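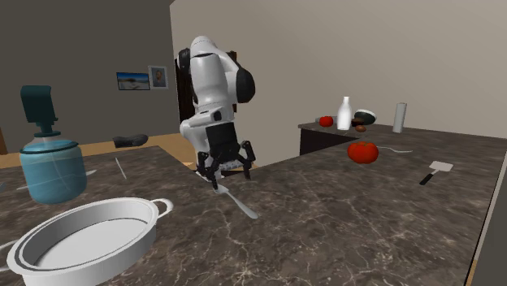
A white utensil across dark brown marble.

09/07/2025

So I've been thinking about countertops again. We moved into the place in Kestuvdale with a kitchen that was, let's say, beige all the way down, and I have spent most of the summer trying to pick a stone for it. Everybody has an opinion! My sister-in-law says marble stains if you look at it with a lemon in your hand. My neighbor has had hers for 10 years and chops limes straight on it (I've seen the rings, she doesn't care).

I brought home 8 samples from Grilon, the stone yard out past the gas station, and lined them up on the windowsill. Then I did mean things to them. Coffee, beet juice, olive oil, a splash of vinegar left overnight. The pale ones looked terrible by breakfast. The dark brown one with the light veins had a dull patch from the vinegar, but the beet juice wiped right off and the coffee I couldn't even find.

The downside of dark stone is crumbs. Flour too — I bake most weekends and I know I'm going to be wiping that thing down all day long. My mother kept a dark counter for years and she had a cloth over her shoulder in every single photo I have of her.

Price was the other headache. The yard wanted $200 just to come out and measure, which they take off the bill if you go ahead, and the sink cutout is extra. I still have to choose an edge too. I'm down to 2, the plain square one and the one with a little curve, and I keep running my thumb along both of them like that's going to settle it.

They're coming to measure later in September. If you've lived with dark marble, tell me what you seal it with and how often, please!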